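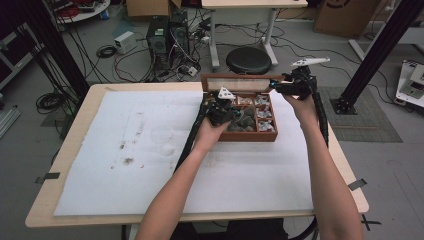

Hellum shortbread range: two new flavors for October

Posted by Flultthorpe_Wholesale, 6 May 2026
Members are advised that Hellum will add lemon and ginger to its shortbread range in October. Both will be supplied in cases of 20. Orders open to all 278 member stores through the usual form.

Reply from delaunay_stores
Thank you for the notice. Our store carries four Hellum lines already, and the plain one outsells the rest combined. We would prefer a smaller case for new flavors.

Reply from corner_counter
I must disagree. Ginger sold well for us under the Sunby label, and a full case was gone in nearly 2 weeks. Smaller cases would raise the unit price.

Reply from delaunay_stores
That may hold for a busy counter – ours is not one. Could mixed cases be considered?

Reply from Flultthorpe_Wholesale
The request has been passed to the supplier. Until a reply is received, the case size stands as listed.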